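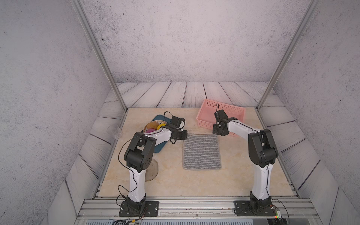
Wodov pauses unattended running of two-arm tabletop cells after gripper release fault

Stondham, October 2022

Wodov has suspended unattended operation of its two-arm tabletop cells following a fault in which a gripper opened without a command while its arm was moving. Nobody was hurt. Attended operation continues at reduced speed, and customers are asked to apply the interim measures set out in this notice.

The fault occurred at the company's Stondham test site during a household sorting routine, in which a pair of arms moves small items such as bowls, balls and cups between a tray and a basket. On cycle 332 of a planned 520, the right gripper released a bowl above the table. The bowl struck the front rail and fell to the floor outside the cell. The arm carried on to its next position as though still loaded, and the operator stopped the cell by hand.

An internal investigation led by Sigrún Steinarsdóttir, head of product safety, traced the release to a brief loss of supply at the gripper. The cable that loops above the gripper had been fitted with too little slack. When the wrist turned close to its limit, the cable pulled on its connector and contact was lost for 42 milliseconds. On recovery, the gripper controller restarted in its default state, with the jaws open.

Two further findings were recorded. The arm controller did not treat the restart as a fault, and so did not halt motion. The status light on the interface board stayed green throughout, as it reports board power only and is not linked to the state of either gripper.

"The cable was the cause, but the cell should have stopped and it did not," said Steinarsdóttir. "A gripper that has lost power cannot be assumed to be holding anything. The software change deals with that whatever the reason for the interruption."

The investigation reviewed logs from seven other cells. One showed a similar interruption in March, with the gripper empty at the time. It had been logged as a communication warning and closed.

Until further notice, customers should:

Keep an operator within reach of the stop button whenever the arms are powered.
Limit wrist rotation to the reduced range given in the service bulletin.
Check the gripper cable at full reach before each session, and stop using the cell if the cable is taut.
Not rely on the board light as a sign that the grippers are working.

Replacement cables with a strain-relief clamp are being made by Ketilsson and will be supplied free of charge. A controller update, now under test, will hold the jaws in their last position after a restart and stop both arms until an operator clears the fault.

"Unattended running will resume once the new cable and the update have been tested together – we will not release one without the other," said Halfdan Þórarinsdóttir, engineering manager.

Single-arm cells use a different cable route and are not affected.

Technical enquiries: Leonora Estrella, customer support, Wodov, Stondham
Press enquiries: Þórarinn Baldursdóttir, Wodov press office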